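Clukon chores: README

Hi, and thanks for downloading this. Clukon is a small set of recordings of people doing dull household jobs with hand-held grippers, plus my notes on how far a machine gets when it tries to learn the same jobs. I put it together in my spare time in Stukcombe, mostly to settle an argument with myself about whether robots can do chores yet. My answer so far is "some of them, slowly, if you don't move the bowl." More on the bowl further down.

What's in the download

There are 32 sessions. Each one is a single chore in a single place, done by a person holding a gripper in each hand. The chores are:

sorting fruit
folding dish towels
loading a dish rack
packing a lunch box
putting screws and washers back in their trays

The last one is a shop-floor job, I know, but I have a bench and the bench is always a mess, so in it went. Fruit got the most sessions by a long way. I like fruit, it's cheap, and you can eat the dataset afterward.

Every session folder has the video from the gripper cameras, a file with how wide the jaws were open at each moment, and a plain text note from me. Please read the notes! They're short, and sometimes they're the only place I admit that I dropped something or started over. The folders are named by chore and then by a running number, and there are gaps in the numbers where I threw sessions out.

Why fruit is harder than it sounds

I went in thinking fruit would be the warm-up. Pick up round thing, put down round thing. But a big citrus nearly fills the jaws and a plum hardly does, and a ripe pear will take a dent from a squeeze that a mandarin shrugs off. When you do it with your own hand you make that call before you've even touched the skin. With two stiff fingers and a trigger you have to think about it, and a policy trained on what you did has to guess what you were thinking from the video.

Then there's the table. A bare white tabletop is easy on the cameras and looks like nobody's kitchen I've ever been in. I wanted tablecloths, the louder the better, with stripes and checks and wrinkles in them, and I wanted some of the work done outdoors where there's a whole yard's worth of other stuff behind the fruit.
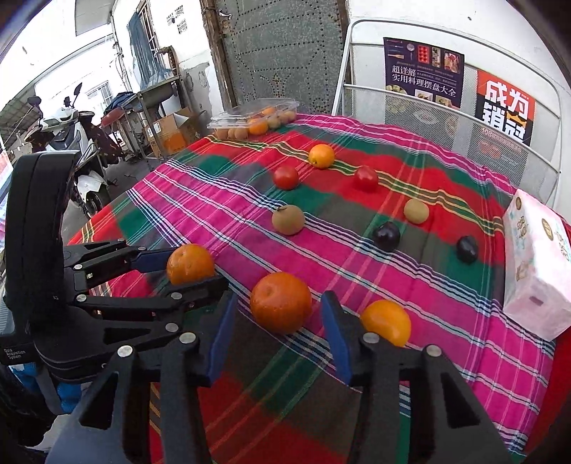
My first model, which I called Munro, was trained on indoor sessions only. It was fine indoors. I'd set out five pieces of fruit on my kitchen table and it would usually get four of them into the bowl, and I was very pleased with myself and told everyone at dinner. Then I gave it a patterned cloth and it went for the cloth. It pinched up a nice fold of fabric, carried it over to the bowl, let go, and did it again. I've kept that clip and I watch it when I need cheering up.

Sako is the second one. It has seen the outdoor sessions and all the cloths, and it mostly leaves the fabric alone now. It's also slower, and I don't fully know why. My guess is that it's less sure of itself and makes more little corrections on the way in. If you train something on this data and find a better explanation, please write to me, I'd love to know.

So, can it do chores?

Fruit into a bowl: yes, with patience. I'd let it do that while I made coffee, and I'd have time to drink the coffee too.

Dish towels: sort of. It makes a first fold that I'd call a fold. The second one is more of a heap.

Dish rack: plates are okay, cups are a coin toss, and I don't let it near glasses.

Lunch box: no. It can put things in, but it has no feeling for what should go in first, and the sandwich suffers.

Screws and washers: no, and I doubt my grippers could do it even with a perfect brain behind them. The pads are too wide. I struggled with those sessions myself, and you'll hear me say so if you leave the sound on.

And then the bowl. If the bowl sits where it sat in most of the recordings, all is well. Slide it over by a hand's width and both models still reach for the old spot before they change their minds, if they change them. I moved it around more in the later sessions, from September on, but I should have done it from the start. If you only have room for part of the data, take the later sessions.

Known problems

The jaw file for 2 of the towel sessions drifts, so that a closed gripper reads as slightly open by the end. It's marked in the notes. Outdoor light changes a lot within a session and I haven't corrected for it. The left-hand gripper is clumsier throughout since I'm right-handed, and you may want to think about that before you copy my technique. There's no force data at all. I wish there were, especially for the pears.

Using it

Do what you like with it, for school, work or fun. If you publish something, a mention of Clukon would be nice. If you get a robot to pack a decent lunch with it, please send me the video before you send it to anyone else.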